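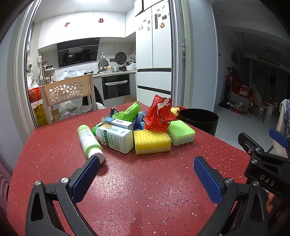
4.2 Side-by-side trial, two grippers at one table

Set aside 16 minutes. Calance says 7, but Calance has never had to find the spare pad screws.

1. Put a mixed pile in the middle of the table: bottles, sponges, a carton, a few crumpled packets. Tidy rows flatter every gripper on the market.

2. Open the Maihi logger and give each gripper its own channel. Two grippers on one channel produce a file that describes a single gripper with very strong mixed feelings.

3. Squeeze each handle fully, then let go. Both pads should come back to the same angle, mirrored. If one sags, tighten the screws at the joints and squeeze again.

CAUTION: Keep your other hand out of the linkage. It pinches, and it is consistent about it.

4. Start with a bottle on its side. Bring the open pads down with the bottle between them, one pad close to its side, and stop there before you close.

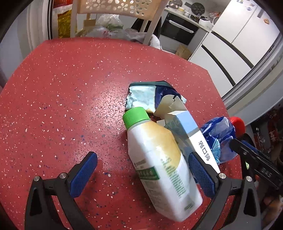

5. Close slowly until both pads touch, lift, hold, and put it down. Mark the grasp in the log as clean, slipped or regrettable.

6. Swap grippers and repeat with the same object in the same spot.

NOTE: Shiny packets give worse numbers than bottles on every pad we have tried. Fillard's pads do it too, whatever the leaflet says.

7. Save before unplugging. The logger holds 2,938 frames and drops the oldest without mentioning it.

If the two channels disagree on start time, go to 4.3, Clock drift.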